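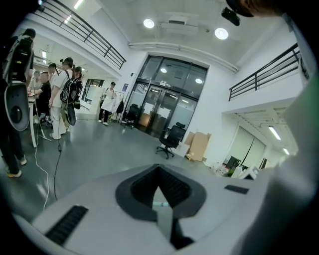

The Gindider hand-held gripper in the main room, ribbed grip strip toward the left.

Gindider hand-held gripper – revised cable kit

If you've bought one of our grippers before, you'll know I write these pages myself and I'm not shy about the bad bits. So, the bad bit first. The original cable clip on the Gindider could let go of the plug under a sideways tug, and when it did, the gripper dropped its session without so much as a beep. You'd carry on happily for ten minutes and come back to a file with nothing in it past the first wiggle. I've done it. I was not gracious about it.

It started showing up in September, after we'd shipped to a few labs with big rooms and long cable runs. On a bench you'd never notice! Walk around with the thing though, with a cable trailing over a smooth floor, and sooner or later somebody's boot or a chair caster finds it. We logged 19 dropouts over 332 sessions at our Grellville workshop before I stopped blaming the software (sorry, software). The clip was a hair too shallow and the plastic relaxed once it had been warm for an hour or so.

There's a safety side too, and I'd sooner spell it out than bury it in the manual. When the plug half-seats, the finger motor can lose its position reading and close on whatever it was last told to close on. It isn't a strong motor, but it gave me a decent pinch on the thumb and I don't want it giving you one. If your gripper has the old shallow clip, please stop using the powered finger until you've fitted the new part. Passive use is fine.

What's in the kit

Deep-seat clip, moulded in Plakex (our tougher blend, grey only for now)
Strain relief sleeve, fits white or black cable
Two belt loops for carrying the slack at your hip
Firmware stick, version 491, which adds the beep I should have put in to begin with
Little hex key – yes, another one, chuck it in the drawer with the rest

Part number 3863. Free to anyone who owns a gripper with the shallow clip, and you only pay postage if you'd like spares.

Fitting takes a few minutes. Power off, unplug, undo the two screws beside the collar, lift the old clip out and press the new one down until it clicks twice. One click means it's sitting on the lip and you'll be right back where you started. Run the firmware stick afterwards, then give the cable a firm sideways pull with the power on. If you hear the beep, the plug has moved, so take it apart and try again.

Mopping is still my favourite torture test, by the way. Long handle, plenty of swing, both hands busy and the cables wandering all over the floor behind you. It'll find a weak connector faster than any rig I could build, and the floor gets a clean out of it. 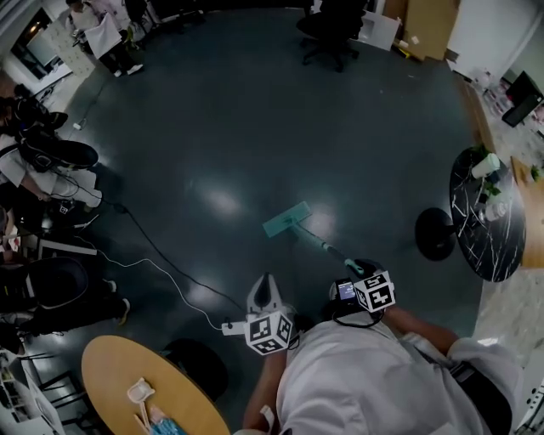
Can I keep using the old clip if I tape the plug down?
Please don't. Tape holds the plug in but won't stop it half-seating, and that's the fault that makes the finger close by itself.

The kit also fits the older Ignacio body, though you'll need to trim the sleeve by a few millimetres. Orders placed before Monday, November 21, 2022 went out with the first batch of sleeves, which are a bit stiff, so warm them in your hands before you push them on.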